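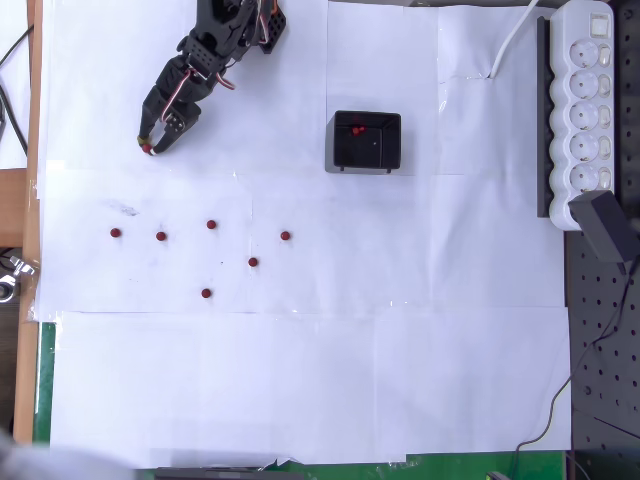

September, madder vat, second attempt. Started soaking the chopped root at 8 in the morning in soft water from the butt, lid on, heat off. The last batch went brown and I put that down to the temperature, so this time the thermometer stays in the pot and I write down what it says. Colour was the other thing we argued over last time, mainly from judging it on bare wood, and white paper underneath makes a fair difference. Large sheets taped together now run from the wooden edge on the left across to the perforated panel. The seams and folds show and there's a faint greyish smudge on the left-hand side, so keep sample cards away from that bit or put a clean sheet under them.

Yarn is the Testilel two-ply, undyed, 500 g in five skeins. Scoured yesterday with the plain soap. The rinse water was still a bit cloudy after the third go so I did a fourth. Skeins tied in four places with cotton, loose figure of eight. One of them had been tied too tight at the mill and I cut that tie off and redid it, otherwise we get a white band like the one on Sewwandi's scarf.

Mordant: alum, weighed by Fatima and checked by me. Dissolved in hot water first, then into the big steel pan with the wool already wetted out. Brought up slowly over an hour, held just below a simmer for another hour, left to cool in the pan overnight. No cream of tartar this time. Junpei thinks it brightens the red and Natsumi thinks it pushes it towards orange. I left it out so there is one less thing to argue over. If we have yarn left we can do a skein each way.

Dye bath. Root is from the Bresness sack, the one with the torn label, and it looks older than the last lot, more dusty than splintery. Used 400 g after sieving out the dust. The dust is in the jam jar on the window sill, please don't throw it away, I want to try it for printing paste. Root went into an old pillowcase tied at the neck. Last time it was loose and we spent the evening picking bits out of the skeins.

First soak poured off and kept, labelled A. It was yellow-brown, as expected. Fresh water on the root, chalk added (a level teaspoon, dissolved in a cup first), and the heat turned on at the lowest mark.

Readings, written on the back of the delivery note and copied here:

At the start, cold tap temperature.
After half an hour, hand-warm. Liquid orange.
After an hour, too hot for a hand. Liquid brick red at the edge of a white saucer.
After an hour and a half, 62. Turned the ring down.
After two hours, 64. Turned it off altogether and put the blanket round the pan.

Nothing above 65 at any point. The old ring overshoots after you turn it down and goes on climbing for ten minutes or so. Tsutomu says the other ring is steadier but it is also the one with the cracked knob. Somebody needs to order a knob.

Skeins 1 to 3 went in together once the pan had come off the heat. Skein 4 is going in when those come out, to see what is left in the bath. Skein 5 is kept back in case.

Lifted one corner of skein 1 after an hour to look. Much redder than the last batch. Still some orange in it when held by the window, less of it under the lamp. Put it back.

Late afternoon. Natsumi wanted to take skein 2 out and dip it in the iron pot. I asked her to wait until the colour has settled, and to do it in the yard with the separate tongs. Iron gets on everything. The last time it was used indoors there were grey freckles on the wool for a fortnight.

Exhaust test: dropped a short end of the Telivow silk in beside the wool. It took up a soft salmon pink within minutes. Nicer than I thought it would be. Fatima has asked for enough silk to do a lining, so we need to work out what weight that is before ordering more.

Liquid A: strained, roughly 2 litres. Tried a few inches of mordanted yarn in it. Dull tan. Could be useful under indigo, otherwise it's compost.

Problems. The pillowcase leaked at one seam, so there are still a few bits of root in skein 3. They will shake out once it's dry. The scale reads a gram or two differently depending on which side of the pan you put the bag, and I don't know how long it has done that. The alum weights could be slightly off for that reason, though both of us got the same figure.

To do:
Leave skeins in overnight, lid on, blanket on.
Rinse in the morning in cool water, no soap until they have dried once.
Hang in the passage, out of the sun.
Cut a card from each skein and write the root weight on the back, in pencil.
Light test: half of each card under foil, in the south window, for the month.
Ask Sewwandi where the second thermometer went.
200 g of chalk left in the tub, enough for now.

Skein 4 goes in first thing. Junpei has the key.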